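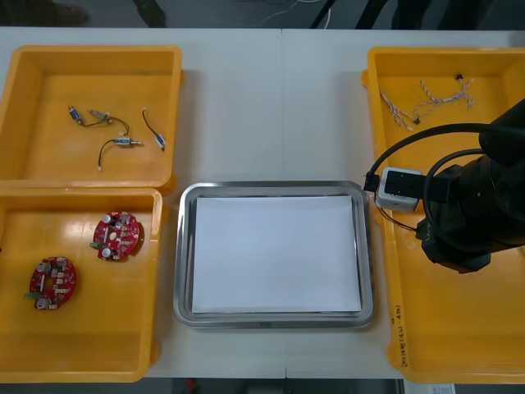 How Does a Robot Learn to Pick Up Something It Has Never Seen?

Think about the last time you reached into a backpack for a pencil. You probably didn't even look! Your fingers bumped past a notebook, found something long and thin, and grabbed it. If it slipped, you squeezed a little harder. The whole job took a second, and you were thinking about lunch the entire time.

For a robot, that same job is a giant puzzle. At the Vullby lab, a team of researchers has been working on it, and what they found is really exciting.

Why small parts are so tricky

Imagine a bin with a few tiny cylinders in it that look a bit like motors. Some have wires attached. One wire loops over to the next cylinder, so it's hard to tell which wire belongs to which part. Now imagine another bin with round red circuit boards that have a hole in the middle, like a flat doughnut, and little pieces standing up all over the top. And then there are the wire bundles. Wires are the worst! They bend, they tangle, and they never lie the same way twice.

A robot in a car factory often does one job with one kind of part, and the part is always in the same spot. You can give that robot exact directions: move here, close, lift, turn. But if the part is in a new place every time, exact directions don't help. The robot has to look and decide for itself.

Learning by trying

The Vullby team used a method called Condar. It works a bit like learning to catch a ball. You can read a book about catching, but mostly you have to stand in the yard and drop the ball a lot.

First, a camera looks down at the table and takes a picture of the bins. Next, a computer program picks a spot in the picture where it thinks a grab might work. The arm moves over and tries. Then comes the important part: the program writes down what happened. Did the part come up? Did it fall? Did two parts come up stuck together?

After each try, the program changes its guesses a tiny bit. Spots like the ones that worked get a higher score. Spots like the ones that failed get a lower score. The robot made 2000 tries this way, and every one of them taught it something, even the flops.

What is the paper for?

In the middle of the table is a shiny steel tray with white paper in it. The tray is where the parts go. A red board or a blue cylinder is easy to spot on plain white, and shiny metal can fool a camera because it reflects the lights in the room. (Try taking a picture of a spoon and you'll see the problem!)

The big test

Practice is one thing, but the team wanted to know if the robot had learned something it could use on new stuff. So they ran a test with 110 grabs, using parts that had never been in the bins during practice. No hints allowed.

They tested two programs. One was Condar. The other was an older program called Trurero, which looks only at the shape of a part and doesn't learn from its mistakes. Condar got more parts into the tray than Trurero did, and the biggest difference was with the wires. The team was surprised by that, because they had guessed wires would be the last thing to get better.

When they looked through the notes, they saw why. Condar had started grabbing wire bundles near the twisted part in the middle, where the strands hold each other together. Trurero kept going for the loose ends. It had found its own trick just from trying!

It still has trouble with parts that are pushed up against the side of a bin, where the gripper can't fit. That's the next thing the team wants to work on.

Try it yourself

You need 4 small things from around the house (a key, a shoelace, a bottle cap, and a coin work well), a bowl, and two pencils.

Put everything in the bowl. Using the pencils like chopsticks, try to move each thing onto a sheet of paper. Give yourself 60 seconds. Write down which spot you grabbed on each thing and whether it worked. Then mix up the bowl and go again.

Which thing was the hardest? Did you start grabbing it in a different place?

Words to know

Gripper: the part at the end of a robot arm that grabs things.
Circuit board: a flat board that holds and connects electronic parts.
Harness: a bundle of wires grouped together.
Data: the information you collect, such as the notes from every try.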